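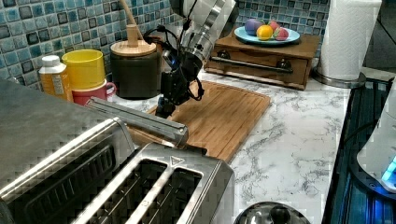

Chopping board and toaster on the marble worktop

From: Trinidad Segura
To: Home Cinema and Telly list
Date: November 16, 2022
Subject: Re: Soundbar going out of sync with the picture

Hi Rosalie, hi all,

Rosalie Stöckli wrote:
> I've had the Aigner soundbar for 3 weeks now and it's driving me up
> the wall. Voices come out just after the lips move. It's fine on the
> built-in catch-up apps and awful through the Fisby box. I've tried a
> new HDMI lead (no change) and turning everything off at the wall (no
> change). The telly is the Usel 503. Do I send the bar back, or is it
> the box? Also, is the bass meant to be this boomy?

Don't send it back yet! I had the same trouble with the same telly, different bar, and it took me most of October to get to the bottom of it, so I might as well save you the evenings.

First thing, how have you got it wired? If the Fisby goes into the telly and the sound comes back down to the bar through the ARC socket, the telly gets to fiddle with the sound on the way past, and the Usel is a terrible fiddler. Go into Sound, then Advanced, then Digital Output, and you'll probably find it set to Auto. Change it to Pass Through. On mine that cured nearly all of it (I did a little dance). The menu is a bit daft and goes back to Auto if you leave with the Home button, so come out with Back instead.

If that doesn't do it, plug the Fisby straight into the bar, if yours has a spare HDMI input, and let the bar send the picture up to the telly. You lose the fancy motion setting on that input, or I did anyway, but I can't stand it and had it off already.

Then there's the delay setting on the bar itself. Check it's at zero! My brother-in-law set mine to something enormous while "having a look" at Christmas and I blamed the telly for months. On the Aigner remote I think you hold down the Sound button for a few seconds and then use the volume keys, but do look in the booklet, I'm going from memory of the one my neighbour has.

As for the bass, where's the sub? If it's in a corner, pull it out a bit. Mine was wedged behind the sofa and the newsreader sounded as though he was shouting up a drainpipe. I've got it turned down to 4 now and the film nights are much better for it. Night mode helps too, though it makes music sound rather flat.

I did look at the Flumusine bar before I bought mine, the big one with the upward speakers, but it was 880 pounds and our ceiling slopes, so I couldn't see the point. Has anyone on here got one? I'd love to know if the upward bit does anything in an ordinary front room, or whether you need a proper flat ceiling and all the curtains drawn.

Rosalie, when you've tried the Pass Through thing, could you say which software version the Fisby is on? Mine updated itself last month and the sound dropped out twice the same evening, and I'd like to know if yours did it too. It's under About, right at the bottom.

Good luck with it!

Trinidad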